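Programme Notik – Rapport d'avancement à l'attention de la fondation Allov

Période couverte : de janvier à juin

Au cours du semestre, l'association Mercado a poursuivi la structuration de la filière de raisin de table sur le territoire de Povberg. À la fin de juin, 105 exploitations avaient signé la convention d'approvisionnement des cantines scolaires.

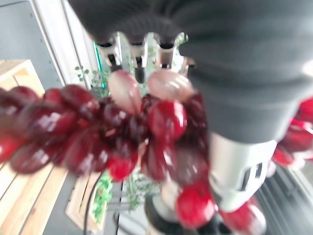 Raisin rouge en grappe, produit retenu pour le volet fruits du programme.

Les dépenses engagées au titre de la formation s'élèvent à 2168 euros, conformément au budget révisé. Deux sessions consacrées à la conservation des fruits ont été tenues. La troisième, prévue en mai, est reportée à l'automne à la demande des producteurs.

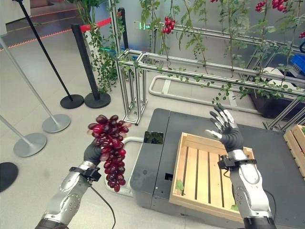
Grappe de raisin rouge et caisse en bois clair.

Le retard constaté sur la signature du bail de l'entrepôt n'affecte pas le calendrier des livraisons. L'association sollicite toutefois le report de 10 % de la subvention sur l'exercice suivant. Le tableau financier détaillé est joint en annexe.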